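Preguntas frecuentes — Demostración por teleoperación y guiado manual

Última revisión: Feb 21, 2022

Documento de apoyo para operadores que empiezan a grabar demostraciones con el paquete Nonar. Las dudas sobre licencias y facturación se tratan en otra página.

¿Qué diferencia hay entre guiado manual y teleoperación?

En el guiado manual, el operador sujeta el brazo y lo lleva por la trayectoria con los motores en modo de compensación de gravedad. En la teleoperación, el operador envía las órdenes desde un mando y no toca el robot. Nonar registra ambos tipos con el mismo formato; el campo "origen" indica cuál se ha usado.

¿Cuándo conviene uno u otro?

El guiado manual funciona bien con movimientos de contacto y recorrido corto: girar, encajar, presionar. Para tareas con dos brazos recomendamos la teleoperación. Las manos del operador sobre el brazo aparecen en las cámaras y la política aprende a esperarlas.

¿Cuántas demostraciones hacen falta?

Depende de la variación que se quiera cubrir. Para una sola tarea de recogida con posiciones parecidas, el punto de partida es de 200 episodios válidos. El conjunto de referencia Ravau contiene 3,452 episodios repartidos en 106 tareas, y algunas siguen siendo insuficientes (sobre todo las de objetos transparentes).

¿Qué cámaras se graban?

Cabeza y muñecas, sincronizadas. Si falta una de ellas, el episodio se marca como incompleto y no entra en el entrenamiento.
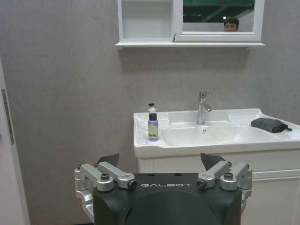
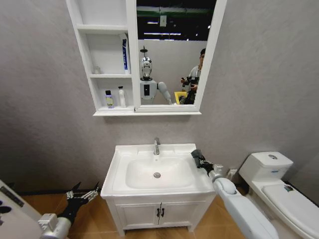
Baño de pruebas, armario de espejo y lavabo. 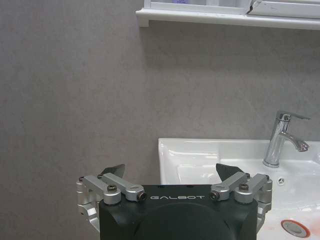
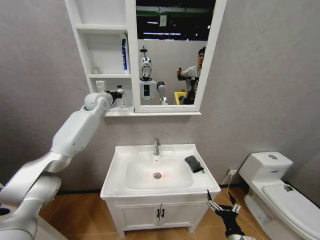
¿Dónde debe colocarse el operador?

La posición del operador se decide antes de grabar el primer episodio y se mantiene durante toda la sesión. Debe ver la pinza y el objeto sin inclinarse, y quedar fuera del alcance de los dos brazos. Las superficies reflectantes requieren una comprobación aparte: en las dos vistas de cabeza, el espejo devuelve al propio robot y a una persona con un dispositivo en las manos. Un reflejo así no invalida el episodio, pero conviene anotarlo en el campo "entorno" para poder filtrarlo después. Si se graban varias sesiones en el mismo sitio, hay que alternar operadores y ropa; de lo contrario la política puede asociar la silueta reflejada con el inicio de la tarea.

¿Puedo mover los objetos entre un episodio y el siguiente?

Sí, y es obligatorio salvo que la ficha de la tarea diga lo contrario. Se cambia la posición, el orden y, si es posible, el estante. Lo que no se mueve es el mobiliario: para eso se abre una sesión nueva.

La pinza tapa el objeto en la vista de cabeza. ¿Se descarta el episodio?

No. Para ese tramo está la cámara de muñeca. Se descarta solo si el objeto queda oculto en todas las vistas durante más de 6 segundos seguidos.

¿Qué hago si el agarre falla?

Continuar. Un intento fallido seguido de una corrección es material útil, siempre que se etiquete como "recuperación". Lo que no debe hacerse es detener el brazo y colocar el objeto con la mano a mitad de grabación — el registro de articulaciones no recoge ese cambio y el episodio queda incoherente.

El mando Mizuno responde con retardo. ¿Es normal?

Un retardo constante se compensa en la calibración. Si es variable, revise primero la red y después el firmware. Las versiones anteriores a la de junio no aplican bien el filtro de temblor.

¿Con qué herramienta se revisan los episodios?

Con Pluletine, incluido en la instalación. Permite recortar el principio y el final, pero no el tramo central.

¿A quién se notifican los errores de este documento?

A Eskil Nygård, responsable de mantenimiento, indicando el título de la pregunta y la versión de Nonar instalada.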